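4. Unpacking and first set-up

Applies to the Bovard 902 desk scanner, all versions sold with the Tranitz power supply. If yours came with a different supply stop and check section 2 first.

4.1 Before you start

You need a flat table, a wall outlet within reach and a small Phillips screwdriver. No other tools. Allow about 20 minutes, more if you are updating the software at the same time.

CAUTION: Do not plug anything in until step 9. The transport lock is still on and the motor will push against it.

4.2 Unpacking

1. Cut the tape on the top only. Short blade – the glass is right under the foam.

2. Lift out the accessories tray. Paperwork and cable are in there, keep both.

3. Lift the scanner straight up by the two side grips. Not by the lid.

4. Take the plastic film off the glass. Peel slowly from one corner.

5. Find the cable. It ships coiled. Undo it fully before use, dont run it while its still in a bundle.

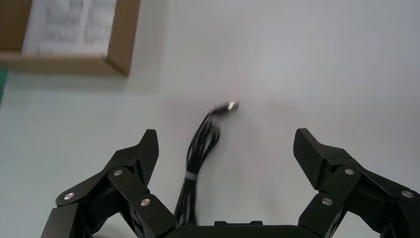
Fig. 4-1. Cable in loops, before unwinding.

6. Check the parts against the packing slip. Anything missing, contact Wonia Supply with the order number, not Bovard. Bovard does not hold spare parts for this model.

NOTE: Keep the box and all the foam for the length of the warranty. Returns in other packaging get refused.

4.3 Releasing the transport lock

7. Close the lid. Turn the scanner on its left side, on a towel or something soft. Lock screw is underneath, next to the rating label.

8. Turn the screw counterclockwise until it stops. It stays in the housing, do not try to pull it out. Set the scanner back on its feet.

CAUTION: Never move the scanner to another building with the lock open. Damage to the carriage from this is not covered.

4.4 Placement

Pick the spot now, moving it later means calibrating again.

– Leave a hand's width free at the back for the vent.
– Keep out of direct sun. Strong light under the lid gives gray bands on the scan.
– Not on the same table as a printer if you can help it. Vibration.
– Lid needs room to open all the way. 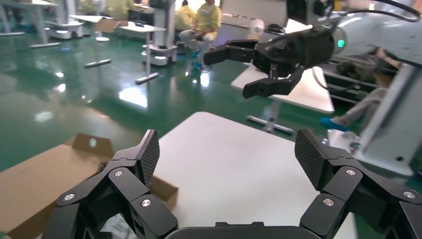
Table must not rock. If it does, fold a bit of card under the short leg, or use another table. The scanner feet are not adjustable on this model (they were on the older one, ignore any guide that says to turn them).

4.5 Connecting

9. Plug the data cable into the scanner first, then into the computer. Directly – no hubs.

10. Connect the Tranitz supply to the scanner, then to the wall outlet.

11. Press and hold the power button for 3 seconds. Light blinks amber, then goes solid green. You will hear the carriage move once to the back and return.

12. Grinding noise at this point means the lock is still on. Unplug at the wall and go back to step 7.

4.6 First calibration

13. Put the white calibration card face down on the glass, arrow toward the hinge. Close the lid.

14. Open Christodoulou Capture, choose Device, then Calibrate. Dont open the lid untill the progress bar is gone.

15. If you get code 3541, the card is in the wrong way round or the glass is dirty. Wipe with a dry lint-free cloth, turn the card, run it again.

NOTE: Repeat calibration every September, or whenever the lamp has been replaced.

Store the card in its sleeve. Next: section 5, Scanning a single page.

Last revised 22 March 2023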